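Yarn at Drellau: a project report on why people make things by hand
Tomomi Sakai
2024-01-31

How I got into this

My grandmother crocheted constantly and I never once asked her why. She had a basket by the couch, the TV was always on, and blankets just sort of came out of her. So when our social studies class got told to pick a "living skill" and study it for a whole term, I put down crochet before I'd really thought about it (half my class picked sourdough, so I felt pretty original).

My question was simple: why do people still make stuff out of yarn when you can buy it already made? I started in September with a hook, a ball of gray acrylic and zero talent. The plan was to learn the basics myself and talk to people who do it for fun, and then write it all up, which is what you're reading!

Learning the stitches

I learned from the Fusum beginner booklet, which my aunt gave me. It starts you on a chain, then single crochet, then double, and it's pretty patient with you. My first chain was so tight I couldn't get the hook back into it. My second was so loose it looked like a fishing net. I kept both of them and they're taped into my project notebook on page 4, next to a very grumpy note to myself.

The thing that finally clicked was how you hold the yarn. I'd been pinching it. Once I ran it over my pointer finger and let it slide, my stitches evened out in one evening and I got so excited I made a coaster. Then I made a lot of coasters. Everybody in my family has coasters now.

After coasters I wanted to try working in the round, because that's how you get balls and flowers and little animals. You start with a magic ring, and I have to say the magic ring made me cry a little. You wrap the yarn around your fingers, stitch into the loop, and pull the tail to close it up. Mine kept falling open. I practiced it on the bus, at lunch and once in the dentist's waiting room, and that's where I got it right for the first time (the receptionist clapped).

Flowers turned out to be my favorite thing to look at and the hardest thing to make. A sunflower has a center, then petals, then the leaves, and you keep switching colors, so there are loose ends everywhere. I like the ones that come in their own little pot.

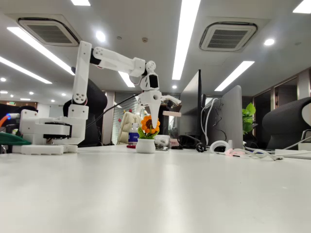 What people told me

I handed out a survey at the Lemieux Street library and at the Saturday-style craft table they run in the Hellard building, and I got 24 back. I was hoping for more, but people knit with both hands and it's hard to give them a pen.

The biggest reason people gave was that it calms them down. One woman wrote, "I don't have to be good at it and my phone can't ring in my hands." I love that. Another person said she only makes presents and has never kept a single thing. A man who learned in the hospital after knee surgery wrote almost a full page about it, front and back, and drew me a diagram of his favorite stitch!

Saving money was way down the list, and after doing my own math I get it. I kept track of my yarn, and my blanket is going to use 700 grams by the time it's finished. You could easily buy a fleece one for less than I've spent. A few people laughed out loud when I asked if they did it to save money.

I also asked where their finished things end up. Babies get hats, couches get blankets, and small stuff like flowers goes on desks and windowsills. One lady told me a plant made of yarn is the only kind she's ever kept alive, and I think about her a lot. 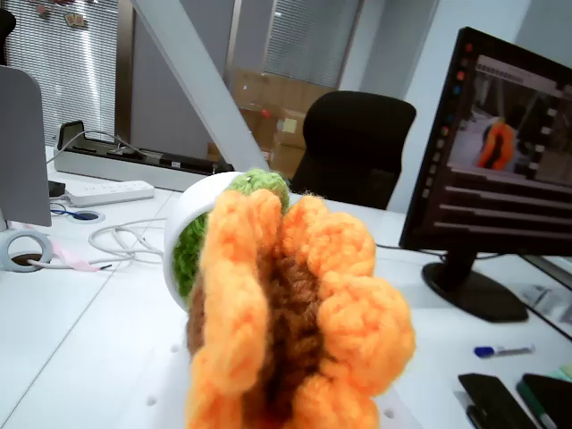 Drellau Student Projects, Volume 4

What I'd do differently

I'd ask younger people. Nearly everyone at the craft table was older than my mom, and I know there are kids at my school who crochet, they just do it at home with videos. My survey missed them completely, so please don't take my results as what everybody thinks.

I'd also write my questions better. "Do you enjoy crochet?" was a dumb thing to ask a room full of people crocheting. Every single one said yes.

And I'd start my blanket sooner. I thought it would be done in time to hand in with this report, but it's about as wide as a scarf and I've had to unravel the same corner twice. My teacher says I can bring it in when it's finished. I have one more ball of the gray to use up and then I'm switching to yellow.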